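The Slow Movement of Wood
Why solid furniture changes size with the seasons, and how makers plan for it

A solid wood panel is never quite finished. Long after the tree is cut and the boards are dried, planed and glued, the wood keeps trading moisture with the air in the room. In July it swells. In midwinter, with the heat running, it shrinks. Most of the complaints that reach a furniture workshop – doors that rub, tops that split, drawers that stick – start with this exchange.

The movement is uneven. Along the grain, a board hardly changes length at all. Across the grain it can change enough to see, and a flatsawn board generally moves more than a quartersawn one of the same species. A tabletop made from flatsawn boards may be wider in August than in February, while its length stays the same.

Kozma, a small workshop that builds storage furniture to order, keeps a test panel on the wall beside its glue bench. The panel is 590 millimeters wide at its driest reading. A pencil line on the wall marks that width, and over one humid summer the edge traveled some 20 millimeters past it. The panel is a soft, flatsawn wood left without finish, so it shows the problem at its worst.

Finish slows the exchange but does not stop it. Oil has little effect. Film finishes such as varnish do more, provided both faces are coated. A top varnished only on the upper side takes in moisture from below and cups.

The older remedy is in the joints. Frame and panel doors let the panel float in a groove, held by the frame but not glued to it. Breadboard ends are fixed at the center and slotted toward the edges. Tabletops are attached with buttons or with screws in elongated holes. 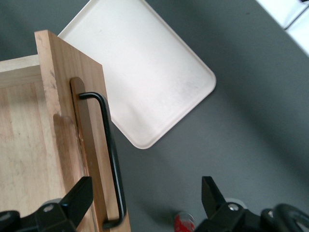 Drawers call for a different set of allowances. The sides are usually cut with the grain running front to back, so they grow in height. A side fitted tightly in January will jam by late summer. Kozma leaves a gap of 2 millimeters above shallow drawers and increases it for deeper ones. Flaltatar, which makes kitchen cabinets in a damper climate, uses plywood for the bottoms and keeps solid wood for the fronts and sides.

Storage matters as much as design. Lumber should sit in the shop, stacked on spacers with air on all sides, until its moisture content stops changing. A meter reading taken on delivery says little about what the same board will do after two weeks indoors.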